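Bread: proving, shaping, keeping. Notes for session 4
24th January
Course tutor, Jelldale evening baking

Carrying on from last time. We got as far as the first rise and ran out of time, so start there. If you missed the flour session get the sheet off someone, I'm not going over protein again.

First rise (bulk). Dough in an oiled bowl, covered, left alone. Recipe says an hour. Recipe doesn't know your kitchen. Cold room in January, could be two hours, could be more. Look at the dough. Doubled, domed, a bit wobbly when you nudge the bowl. If the top has sunk in the middle it has gone too far, knock it back and carry on, you'll lose some flavour but it will still make bread.

Temperature matters more than the clock. Warm dough, fast rise, milder taste. Cool dough, slow rise, more taste. Overnight in the fridge works well for rolls, cut the yeast by half if you do that. Take it out an hour before shaping or it fights you.

Knocking back. Gently. Old books say punch it. No need, just fold the edges into the middle and press the big bubbles out.

Dividing. Use scales. Rolls at 57 g each for the small ones, which is what we'll do tonight. One batch of the Resitz recipe (p. 2 of the blue booklet) gives 13 with a scrap left over. Eyeballing means some burn while others are still raw inside, and then you blame the oven.

Shaping. Three shapes to know:
Round: cup your hand over, small circles on a bare worktop, no flour or it just slides about.
Knot: roll to a rope, about the length of your hand plus a bit, tie once, tuck one end over and the other under.
Finger: flatten, roll up tight, seam down.

Rest the dough ten minutes before making ropes. If it springs back it isn't rested. Cover it, go and wash up, come back.

Tension is the whole point of shaping. A tight skin holds the gas in and pushes the roll up. Slack skin, flat roll. With knots, the knot does some of that work for you but dont pull it so tight that it tears on the second rise.
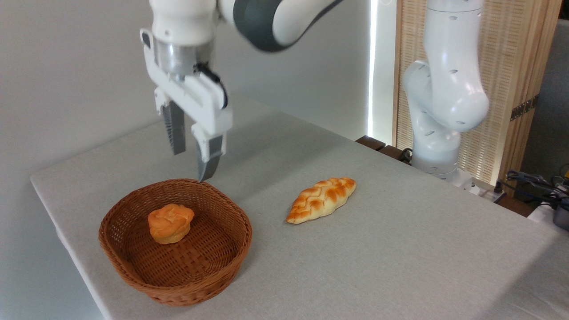
Why does enriched dough take longer to rise than plain dough?

Fat coats the flour and slows the gluten down, and sugar pulls water away from the yeast. So the yeast is working with less. Give it more time and a slightly warmer spot. Adding extra yeast does speed it up but you can taste it.

Second rise (proof). Shorter, 30 to 45 mins for small rolls. Poke test: floured finger, press lightly. Springs straight back, not ready. Comes back slowly and leaves a small dent, ready. Stays put, overproved, get it in the oven quick.

Glaze. Whole egg beaten with a pinch of salt, gives shine and a good gold. Yolk only, darker. Milk, softer and duller. Brush on thin, twice, and don't let it run down and glue the rolls to the tray.

Baking. Hot oven, middle shelf, 12 to 15 mins for the small ones. Turn the tray round once if your oven has a hot side, most do. The Zilico ovens in our room run hot at the back left so turn at 8 mins. Done when the bottom sounds hollow, or 93 C in the middle if you have a probe.

Cooling. Wire rack straight away. Left on the tray the bottoms sweat and go soggy. Soft crust wanted? Clean tea towel over the top while they cool.

Keeping.
- Day one: as they are.
- Day two: five minutes in a warm oven, splash of water on the crust first.
- After that: freeze, or breadcrumbs, or pudding.
Not the fridge. Starch goes stale faster at fridge temperture than on the worktop. Freezer is fine, bag them up the same day once fully cold.

Homework: one batch, any shape, write down room temp and both rise times. Bring two rolls and the notes. We'll cut them open and compare crumb. Esquivel flour is in the store cupboard if you want the same bag as everyone else, sign for it please.

Next session: rye. Sticky. Bring a scraper.
Sourdough isn't until April, start a starter by the end of March.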